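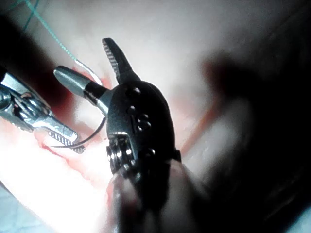 One reader of the last edition objected that a steady green light ought to be proof enough the alarm works, and asked why we make people go through a whole section of testing. The green light on the Billix 643 shows that the unit has power. It says nothing else, whatever the box implies.

4. Placing and testing your carbon monoxide alarm

4.1 Choosing the spot

1. Put one alarm on every level of the home, including the basement, and one outside each sleeping area.
2. Keep it out of the garage and away from bathrooms, windows and ceiling fans.
3. Don't put it behind a curtain or a couch. The brochure shows one tucked behind a bookcase. Ignore the brochure.

NOTE: The Gestarar wireless link is advertised as reaching "up to 394 feet." We would not plan a house around that number. Test the link with every door shut, the way people sleep.

4.2 Mounting

1. Turn off the circuit if you are using the wired plate.
2. Fix the plate with both screws. The sticky pad that comes in the bag is fine for holding the plate while you mark the holes, and we don't trust it for more than that.
3. Insert the batteries and twist the alarm clockwise until it clicks.
4. Wait 57 seconds for the start-up check. The light blinks red, then turns green.

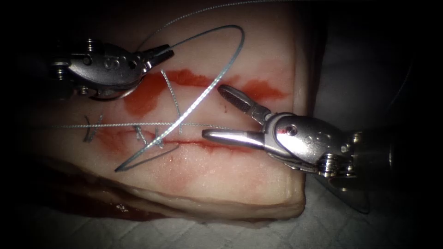
Figure 2. Completed stitches at the left end of the incision line.

4.3 Testing

1. Hold the test button until you hear four beeps.
2. Have someone stand in each bedroom with the door closed while you do it again. If they had to listen for it, add another alarm.
3. Repeat every month. The Sirko app will offer to remind you, but it goes quiet if you log out, so write it on a paper calendar too.

CAUTION: The button checks the horn and the circuit. It does not expose the sensor to gas. A passed test on an expired unit means very little — read the date on the back and replace the alarm when it comes due, even if it still beeps.

WARNING: If the alarm sounds and you did not press anything, get everyone outside and call 911 from there. Do not open windows first and do not go back in to check the display.

Dandarent Home Safety Guides | Revised Tuesday, December 5, 2023 | Contact us | Back to top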